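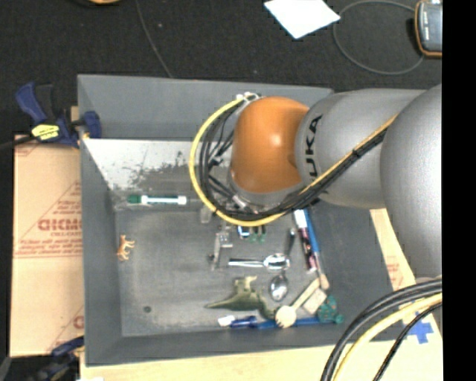 Wednesday, bin station, teleop grasping

Continued the mixed-object set for Pendlow. Target for the week is 275 accepted demonstrations, currently at 233 after this morning. Left the KUKA on the same program as Monday's handover, speed cap unchanged.

Start 9:40. Re-zeroed the hand controller twice before the first run. Drift on the wrist axis is back, small but always the same direction. Dunne's driver update did not fix it. Wrote to them again with the log attached.

Object set B in the gray bin: spoons, marker, toy animals including the dinosaur, wooden utensil, the long blue handle, assorted small stuff. Bin stays clamped, do not move it between operators. If it does get moved, line it up against the blue tape cross and redo the floor height check before recording anything.

Notes from the runs:

Spoons are still the worst case. With one lying across the other, the operator tends to push both to the wall and pick there. That is a valid demo but the policy will learn the push, and we have too many of those already. Asked operators to try a direct pick on the bowl end first and abandon after 2 attempts.

Marker is easy in the open, bad when parallel to the wall. Wrist has to go past 180 from the home pose to line up, and the black cable bundle goes tight. Stopped one run for this. For now: come back to home and approach from the other side. Long term the yellow cable loop needs re-routing with more slack above the wrist – it also swings into the operator's view on deep reaches toward the left wall.

Dinosaur: grasp across the body, not the tail. Tail grasps rotate on lift and about half get dropped on the way out.

Glare off the bin wall is worse before noon. Try a matte spray on a spare bin before touching this one.

Hand guiding vs. remote: did a short block by hand guiding for comparison. Paths are smoother, but the operator's arm is in the camera view for most of each run, so Stornville can't use them for the image model. Kept in a separate folder, not counted.

To do
– re-route wrist cables, check full rotation at low speed
– ask Bridarik for the longer strain relief
– reshuffle between every run, not every other run
– relabel this morning's aborted runs, they are tagged as failures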